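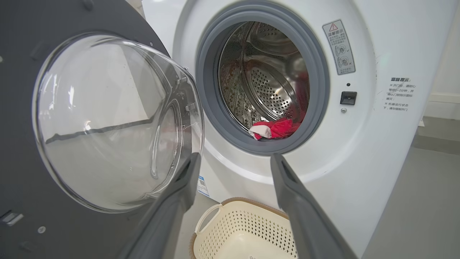

About Trolside Laundry

Trolside is a small laundry on Zundcombe Road. We wash, dry and fold for households, and we take in table linen and aprons from a few restaurants nearby. The shop was opened by Hanne Juntunen, who still runs the front counter most mornings.

All our washers are front loaders. We keep each customer's order in its own machine from start to finish, so your clothes are never washed with anyone else's. Reds and other strong colors are done separately from whites unless you tell us otherwise. Please mark the slip if something is new and might bleed.

Between loads we check the drum and the fold of the rubber gasket for socks, coins and hair ties. Small items we can't match to an order go in the tray by the register and stay there until June, when we clear it out.

Last year we finished 2,968 orders. Most were ready within 2 days. Comforters and heavy blankets can take up to 5.

We use Pirska unscented detergent as standard. Fabric softener is left out unless you ask for it.

Pickup and delivery is handled by the Trịnh family, who have driven our route from the start and now cover 224 addresses. To be added to the route, ask at the counter or leave your name and street on the shop phone.

Page updated 27/01/2026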